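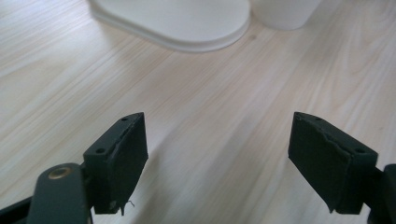 Soalho da sala de trás, madeira clara.

30 de setembro de 2025

Soalho da sala de trás, oficina de Hivport. Continuação das notas de fevereiro, que estão no caderno verde.

Comecei às oito e pouco. Aspirei duas vezes, primeiro ao comprido das tábuas e depois de través. Com a escova larga o pó ficava nas juntas, mudei para o bico estreito e demorou o dobro do tempo. Para a próxima, começar logo com o bico estreito junto à parede da janela.

Passei a mão a toda a largura à procura de farpas. Marquei 17 tábuas com fita de papel, quase todas do lado da porta, onde passam os carrinhos. Na maior parte é só fibra levantada, resolve-se à mão com lixa 120 e depois 180. Em seis há mesmo lasca e vai ser preciso colar antes de lixar. Não usei a lixadeira orbital, da última vez deixou círculos que só se viram ao fim do dia, com a luz baixa.

Colei quatro das seis lascas. Cola branca com palito, papel vegetal por cima e peso. As outras duas estão na tábua encostada ao rodapé e os pesos não assentam ali. A Nusrat Bhutto sugeriu uma cunha entre o rodapé e um sarrafo. Experimentar amanhã.

Ensaio de acabamento numa sobra da mesma madeira, guardada na prateleira de baixo. Três faixas:
A – óleo Skelwood incolor, uma demão
B – óleo Skelwood incolor, duas demãos com lixagem fina no meio
C – cera Ghauri, uma demão, puxada com pano

A faixa A escurece pouco e quase não muda o toque. A B amarelece mais do que eu queria, mas aguentou melhor a gota de água (deixei dez minutos, sem auréola à vista). A C é a mais bonita e a que escorrega mais. Fiz o teste com a sola dos sapatos de oficina e não gostei. Para uma sala onde se anda com coisas pesadas nos braços, fica excluída. Inclino-me para a B, a Nusrat prefere a A por causa da cor. Deixei a sobra no parapeito para comparar com luz do dia.

Área a tratar: 66 m², medidos outra vez com a fita. Nas notas antigas o recanto do armário tinha ficado de fora, daí a diferença. O orçamento da Skerier para fazerem tudo, lixagem incluída, é de 1.169 euros. Não respondi. Se formos nós a lixar à mão as zonas marcadas e eles só derem o óleo, o preço tem de baixar – pedir valor separado.

Juntas: há duas ou três mais abertas a meio da sala. Não enchi. Com o aquecimento ligado abrem mais e o enchimento solta-se, já aconteceu no corredor. Voltar a medir no inverno com o apalpa-folgas e anotar a humidade no mesmo dia.

Limpeza depois do trabalho: pano de microfibra bem torcido, sem detergente. O balde com o produto de pinho que estava no lavatório não é para este chão, pus-lhe uma etiqueta.

Falta comprar lixa 180, fita de papel e feltros autocolantes para os pés das bancadas. Os feltros que lá estão têm areia agarrada e riscam.

Pesos a retirar amanhã depois das nove. Não arrastar a bancada pequena até lá.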